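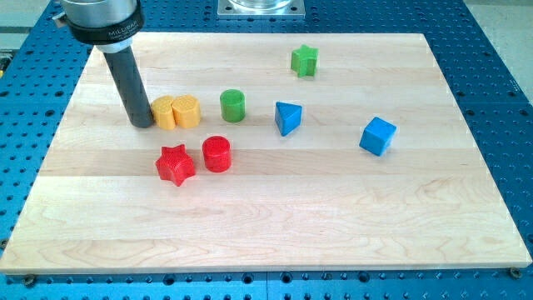 Kalleo 공개일 시연대. 막대 끝이 노란 팔각기둥 블록 바로 왼쪽에 닿아 있습니다.

목록 글 검색 검색어를 입력하세요

제목: Re: [Andden 메일링] Kalleo 공개일 다녀오신 분 계신가요?

안녕하세요, 늘 글만 읽다가 오랜만에 인사드립니다.

> 3월 공개일에 못 가서 아쉽습니다. Renaud 팀 블록 밀기 시연은
> 어땠나요? 학생들을 데리고 가도 괜찮을지, 오래 서 있어야
> 하는지도 궁금합니다.

저는 오후 2시쯤 도착해서 한 시간 가까이 그 앞을 떠나지 못했어요. 원래는 옆방의 Tudeck 발표를 들을 생각이었는데, 문 앞에서 붙잡힌 셈이지요 ^^

시연은 짙은 회색 막대 하나로 블록을 미는 게 전부입니다. 집게로 집으면 금방일 텐데 싶다가도, 별 모양이나 삼각기둥이 엉뚱하게 돌아가는 걸 보고 있으면 미는 일이 얼마나 까다로운지 알겠더라고요. "빨간 별을 초록 원기둥 옆으로" 하고 말로 부탁하면 팔이 잠깐 멈췄다가 움직이는데, 다들 숨을 죽이고 보다가 와 하고 웃었습니다. 제 부탁은 3번 만에 됐어요!

설명해 주신 분 말씀으로는 연습 기록을 1000회 모았고 그중 288회는 실패한 기록인데 일부러 지우지 않았다고 합니다. 저는 이 이야기가 제일 좋았습니다. 바닥판은 단풍나무이고 그 밑은 구멍이 촘촘한 파란 작업대예요. 나뭇결이 고와서 엉뚱하게도 목공 하시는 분들이 더 오래 들여다보시던걸요.

학생들은 꼭 데려가세요. 한 조가 20분씩이라 지루할 틈이 없습니다. 다만 의자가 모자라니 편한 신발을 권하고 싶고, 질문은 미리 적어 가면 좋겠어요. 저는 막대 끝을 왜 둥글게 했는지 물어본다는 걸 그만 잊고 왔거든요. 혹시 아시는 분 계시면 답장 부탁드립니다.

Andden 회원 드림

이 사이트는 쿠키를 사용합니다. 동의 | 설정
© Andden 메일링 보관소 | 문의 | 맨 위로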